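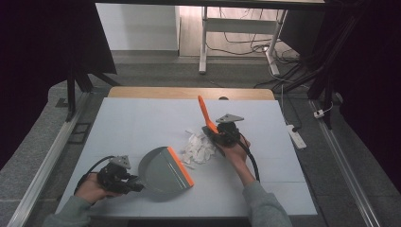
Sweeping Up Is Still Hard Work for a Machine, but Clumedari Is Getting Closer

A dustpan, a brush and a heap of torn paper. It doesn't sound like much of a challenge, and most of us could clear it while talking on the phone. For the small team at Clumedari, though, it has been the big job of the summer, and after a morning at their Clullside workshop I came away more excited about sweeping than I ever thought I'd be.

The company wants to know how soon a machine can take on the little cleanup jobs that fill a day at home or on a shop floor. Wiping a counter, putting lids back on jars, picking up after a messy bit of packing. The dustpan task is one of 17 chores on its list, and Taha Lahlou, who runs the project, says it is one of the most stubborn.

"People always ask me about folding shirts," Lahlou said. "Shirts are hard, sure. But paper scraps go wherever they like. You push ten of them and three come back at you."

For now the sweeping is done by people, with a black gripper in each hand in place of bare fingers. The left one holds the gray dustpan by its rim and the right one clamps the orange-handled brush, so whatever the person manages has to be managed with two sets of jaws. The team records these sessions and uses them to train its software, which then tries the same chore with a pair of arms in the next room.

I got to try the grippers myself (of course I asked!) and my respect for everybody involved shot up. With your own hand you roll a brush between your fingers without thinking. With jaws you have to turn your whole wrist, and if you took hold of the handle at a bad angle you're stuck with it until you set it down and start over. My first try sent paper straight past the pan. My second was better, and by the fifth I was leaning over the board like someone playing pool.

Salvador Meireles has done more sweeps than anyone else on the team and makes it look easy. He tips the pan a little, brings the bristles in behind the pile and takes short strokes toward the soft edge. Then he goes back for the strays. There are always strays.

"The last piece takes as long as all the others," Meireles told me. "At home you'd pick it up with your fingers, or let's be fair, you'd leave it there."

So can the machine do it yet? Sometimes, and a good deal more often than it could in spring. The team had collected 533 sweeping sessions by August and ran its latest round of tests on a version trained with all of them. Given a small, tidy pile in the middle of the board, the arms usually got most of the paper into the pan. I watched one run where the brush missed, came back, missed again and then caught the whole clump in a single stroke. Two people at the next desk cheered, and so did I.

Spread the same paper out and things go downhill. The arms tend to sweep where the pile was at the start, even after half of it has moved. They also press too hard now and then, so the bristles bend flat and flick the scraps back. A brush that has slipped in the jaws is another sore point. A person feels that right away and adjusts. The software often carries on as if nothing had changed, with the brush pointing the wrong way.

An earlier version, trained on 300 sessions, could barely line up the two tools. It would sweep nicely toward a spot where the pan wasn't. Lahlou thinks the improvement came partly from the extra practice and partly from asking people to work in less perfect ways. Early on, everyone swept the same neat line from the same side. Now they are told to begin with the pan in odd places, and to leave their mistakes in and fix them as they go.

Speed is the other question. One pile took the arms 11 minutes on a bad run while I was there, and that included a long pause in which nothing moved at all. The good runs were far quicker, though still slower than Meireles with his grippers and much slower than a person with two free hands. Lahlou doesn't mind that so much. He would take a slow machine that finishes over a fast one that leaves a trail.

There is some real interest from outside, too. Tavares, a framing and packing shop a few streets away, has offered its back counter for a trial once the arms can cope with scattered piles. The shop makes cardboard trimmings all day long and sweeps up at closing time. Drosar, which rents out workbenches to hobby builders, would like to see whether the same method works on wood shavings. Neither trial has a start date, and the team wants to get through wood shavings in its own workshop before it makes any promises.

As for the home, nobody at Clumedari would put a year on it. A kitchen floor has chair legs, crumbs of every size and very possibly a dog. A flat, pale board at table height with one kind of litter on it is a much kinder place to learn. Still, holding two tools at once and making them meet in the right place is a skill that plenty of other chores need, and seeing a machine get the hang of it, even on its good runs only, was a thrill.

Next up for the team is dried rice, which Meireles has already practiced with the grippers. He reports that it bounces.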